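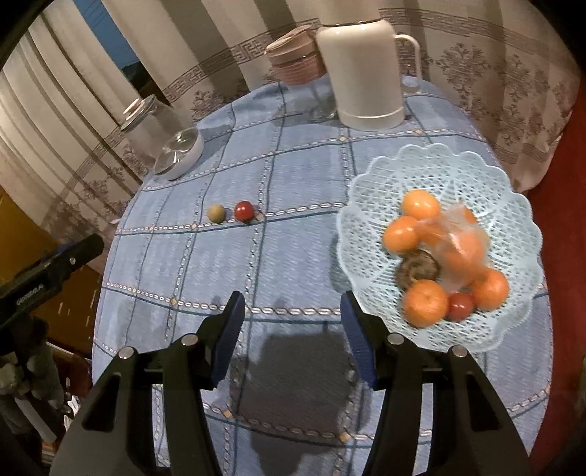 Jevavura Pauses Two-Person Sessions After Pivot Fault in Hand-Held Grippers

ROTSIDE - Jevavura has suspended all two-person recording sessions in its Trustaren household handling program following the discovery of a fault in the pivot assembly of the hand-held grippers used by its operators. The suspension took effect in February and remains in place. Single-operator sessions continue with inspected equipment only.

The fault allows one pivot bolt to work loose during extended use. When this happens, the two jaws no longer close evenly. One jaw may lag behind the other and then snap shut when the operator applies more pressure to the handle. Jevavura has confirmed four incidents in which a jaw closed in this way. In three of them, no person was hurt. In the fourth, an operator working across the table from a colleague received a bruised fingertip when the colleague's gripper closed on it. The operator was seen by a doctor the same afternoon and returned to work the following shift.

"We had a report of uneven closing before the injury took place, and it was logged as a calibration matter," said Vasiliki Moschos, head of operations at Jevavura. "It should have been logged as a safety matter. The unit should have come off the table that day. We have apologized to the operator concerned and we have changed the way these reports are handled."

Background to the fault

The Trustaren program records people carrying out ordinary tasks with hand-held grippers in furnished rooms. The recordings are used to train robot arms in the handling of household objects. Much of the current work concerns small and soft items on a dining table, including fruit, bags and lidded jars. Tasks of this kind require many short opening and closing movements, and an operator may complete several hundred in one shift.

A review carried out with Economou, the engineering firm that maintains the equipment under contract, found that the thread-locking compound on the affected bolts had not been applied evenly during a scheduled overhaul. The overhaul covered 200 grippers out of almost 400 in service. Economou has accepted the finding and is meeting the cost of repairs.

Uneven closing is difficult to notice when the jaws are empty. It becomes clear only when an object is held, and with light objects the sign may be no more than a slight turn of the object between the finger pads. Several operators told the review that they had seen this and had taken it to be a result of their own grip. Others had compensated by squeezing harder, and this added to the load on the loose bolt.

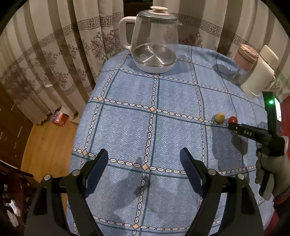 Inspection of the jaw linkage is now required at the start of every shift. The operator and the shift lead must each check the pivot bolts by hand, open the jaws to their full width, close them on a test block, and sign the equipment card. A bolt that turns under finger pressure takes the gripper out of use until Economou has examined it. The check covers all four round metal bolts spaced across the black linkage frame, including the two at the outer ends, which the earlier procedure left to the monthly service. The same rule applies to a second gripper brought in from the side of the table, and no operator may reach toward an object near another operator's jaws until both units have passed. Knit work gloves like the gray one on the operator's hand at the right are still permitted, but they are no longer to be recorded as protection against pinching. The review found that a knit glove offered little resistance to a closing jaw.

Status of equipment

All 200 grippers from the overhaul have been withdrawn. Each will be taken apart, cleaned, fitted with new bolts and tested under load before it is released. Grippers outside that group remain in use, subject to the new inspection. None of those units has shown a loose bolt to date.

Economou is also fitting a paint mark across the head of each bolt and the surrounding frame. If the bolt moves, the two halves of the mark will no longer line up. The mark is intended as an aid to the shift check and does not replace it.

Status of recordings

Jevavura has placed 1509 recordings on hold. These were made with grippers from the affected group after the overhaul and may contain jaw movements that do not match the recorded handle position. A robot arm trained on such recordings could learn to close too late or with too much force. The recordings have not been deleted. They will be reviewed one by one, and those that show uneven closing will be removed from the training set and kept separately for use in fault detection.

Partners who have already received any of the recordings on hold have been told in writing which files are concerned. They have been asked to stop using them until the review is complete. Replacement files will be supplied at no charge.

Changes to reporting

Under the previous system, an operator who noticed a problem with a gripper selected one of several categories on a tablet form. Reports marked as calibration were read at the end of the week. Jevavura has removed that category. Any report concerning the movement of the jaws now goes to the shift lead at once, and the gripper is set aside until a decision has been made. Operators will be paid in full for time lost while equipment is checked.

"Some of our operators believed that stopping a session would count against them," said Moschos. "It does not, and the written guidance now says so on the first page."

Two-person sessions will resume when the withdrawn grippers have been tested and when every operator has completed a short course on working at a shared table. The course covers hand placement, spoken warnings before reaching, and the correct way to release a jammed jaw. Jevavura has not set a date for the return of these sessions and will issue a further notice when one is known.

Operators, former operators and partners who have noticed similar behavior in a gripper, including behavior that was not reported at the time, are asked to contact the Trustaren program office in Rotside. The office is open from 8:30 a.m. to 5 p.m. Reports may be made without giving a name.

Media inquiries should be addressed to the office of Vasiliki Moschos, Jevavura, Rotside.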